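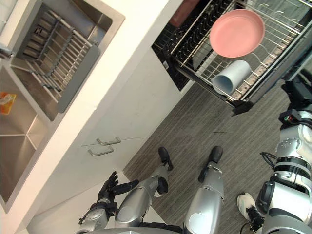
Week 4 handout: Washing up, and what we think we know about it
Household Work and Everyday Design
Notes by Mehrangiz Naseri, with corrections from Gion Wyss

Read this before the tutorial. It replaces the old reader chapter, which was written by people selling dishwashers and read like it.

1. The sink and the machine as one workplace

Textbooks treat the sink and the dishwasher as rivals. You get a chapter on hand washing, a chapter on machine washing, and a table at the end declaring a winner. I don't believe the table. In most kitchens with both, the two are used together, and the labour sits in the gap between them: turning, bending, deciding what goes where.

The kitchen in this week's pictures has the arrangement you'll find in a great many Australian flats. Steel sink, a metal rack across part of the basin, white cabinet with bar handles, and the dishwasher with its lower rack pulled out. A pink plate and a pale blue cup are in the lower rack. The cup is on its side.

Look at that cup for a minute. The standard advice is that cups go open end down and preferably up top. Put one on its side and the advice says it can hold a puddle, depending on the angle. Fine. But ask what the advice assumes: a full load, all the cups the same shape, and a person with time to arrange them. Before you write "poor loading" in the margin of your workbook, tell me how full the load was going to be. You can't, and neither can I.

2. The rack across the sink

Sold under a dozen names. The Stodetti catalogue calls theirs a "draining bridge", which is a lot of name for a set of bars. The claims made for these racks are:

They save bench space. True, as far as it goes. They do it by taking up sink space, and the brochures go quiet about that.

They dry faster than a mat. Plausible. Air gets under the item and water has somewhere to fall. Gion timed this one October with 3 tumblers at his sink and got a different answer each go, so I'd want better evidence before repeating it.

They are more hygienic. Than what? A wet tea towel, probably. A clean dry one, I doubt it. And the rack needs washing as well, a job that never appears in the time budgets.

Spacing of the bars matters more than any of this. A wide plate will sit on nearly any rack. A small round item may roll, tip or settle in the groove between two bars. When you visit a showroom, take a cup from home and try it. The Kaufmann people were a bit put out when I did this, but they let me.

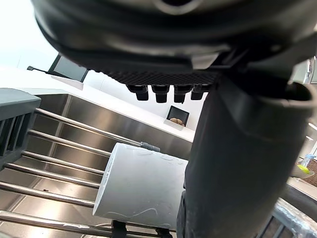

3. Round things, plain things, things without a name

Half the trouble in washing-up studies comes from the category "other". Plates, bowls, cups and cutlery are easy to count. Then there is a plain white cylinder, scuffed with grey, up near the rack. Plastic cup? Some sort of cap? From one view I wouldn't put money on either, and I'd ask you not to. Write "white cylinder, unidentified" and move on.

It sounds fussy, but the Rullska survey coded every doubtful object as "cup" and then reported that households own far too many cups. I was at the Tivport seminar where this was presented as a finding. Gion asked how many items had been coded by guesswork and was told it would be in the appendix. There was no appendix.

A related caution on scuffs. Marks on a white surface are often read as proof of wear, age or bad washing. They might be any of those. Scuffs tell you there are scuffs.

4. The "100 dishes" figure

You'll meet the claim that a household handles 100 dishes a day. Nobody I've asked can say whether that means 100 separate items or the same 20 items handled over and over — washed, racked, dried, put away, taken out. Those are very different amounts of crockery and possibly the same amount of work. Please don't cite the figure in your essays unless you can say which it is.

5. For the tutorial

Keep a washing-up log for one evening meal at home. Note each item once, then note each time it is picked up. Use your own words for things; don't borrow the Rullska codes.

Mark which items went in the machine, which were done by hand, and which were rinsed first and then put in the machine anyway. I suspect the last group will be the biggest, but I've been wrong about this class before.

Bring the log on paper. Gion will collect them at the door.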